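Trotolex moves part of its Pretside staff from packing to teaching machines

Pretside, 2023-11-16

Trotolex, the company that cleans and prepares rental apartments between tenants, has started a new kind of shift at its hall in Pretside. Employees who used to fold, pack and carry now spend a part of their day with a gripper in each hand, and the movements they make are recorded. The recordings are used to train the software of robot arms, which the company wants to use later for simple household tasks such as picking up blankets and pillows from furniture.

The project has the name Eren and began in November with 30 employees from the preparation department. All of them applied for it themselves. The company says that no position was removed for the project, but it also confirms that five open jobs in the packing area will not be filled before spring.

For the people on the floor, the difference is bigger than they expected. In the old work the speed was important, and a screen near the door showed how many sets each team had finished. In the new work there is no such screen. A person who hurries makes recordings that cannot be used, and these must be done again. Several employees told us that the first week was difficult for exactly this reason. They had learned during years to be fast, and now a supervisor asked them to be slow and to repeat the same movement many times.

The body also feels it in another way. There is less lifting of heavy boxes, and employees with back problems say that they are glad for this. On the other side, the arms are held in front of the body for long periods, and the hands get tired from closing the grippers. After complaints in the first days, the recording time was limited to blocks of 30 minutes. Between two blocks the employees do other work, for example moving the furniture into a new arrangement or preparing the next objects. This rule was not in the original plan. It was proposed by the works council and accepted by the management after one meeting.

Up to now the teams have made 343 recordings that passed the check. The check is done at the second site of the company, in Stulmont, where a small group looks at every recording and decides if it is good enough. At the beginning the people in Pretside did not learn why a recording was refused. They only saw that it was missing from the list the next day. Now each refused recording comes back with a short comment, and the employees say this made the work more interesting, as they can discuss with each other how to hold a soft object so that it does not slip. 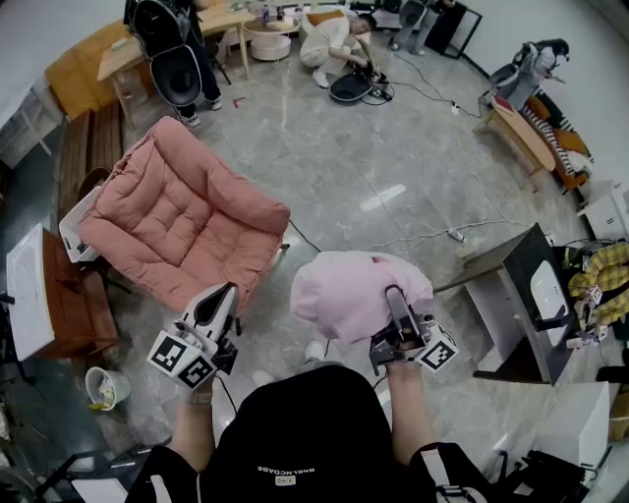 Recording work for the Eren project: an employee closes one gripper on a piece of pink fabric next to an armchair.

The question of pay is still open. Employees in the project receive the same hourly wage as before, plus a small supplement for the training period, which ends after 2 months. The works council wants that the supplement stays and that the recording work gets its own description in the wage table. It argues that the knowledge in the recordings comes from the employees, and that this should be visible in the contract. The management answers that it is too early, and that it first wants to see how many recording shifts will be needed next year.

There is also the worry which many colleagues speak about in the break room: what happens when the robots have learned enough. The company does not give a date for using robot arms in real apartments. It says that the machines will at first work only together with a person, who goes through the rooms, decides the order of the tasks and handles everything that is fragile. Not everybody is convinced by this. Some employees in the packing area decided against applying for the project, and they say openly that they do not want to train their own replacement.

Others see it as a chance to get out of the packing area. Two employees have already moved to the checking group in Stulmont, and a course for maintaining the grippers is planned for the coming weeks. Applications for the course are accepted at the personnel office in Pretside until the end of November.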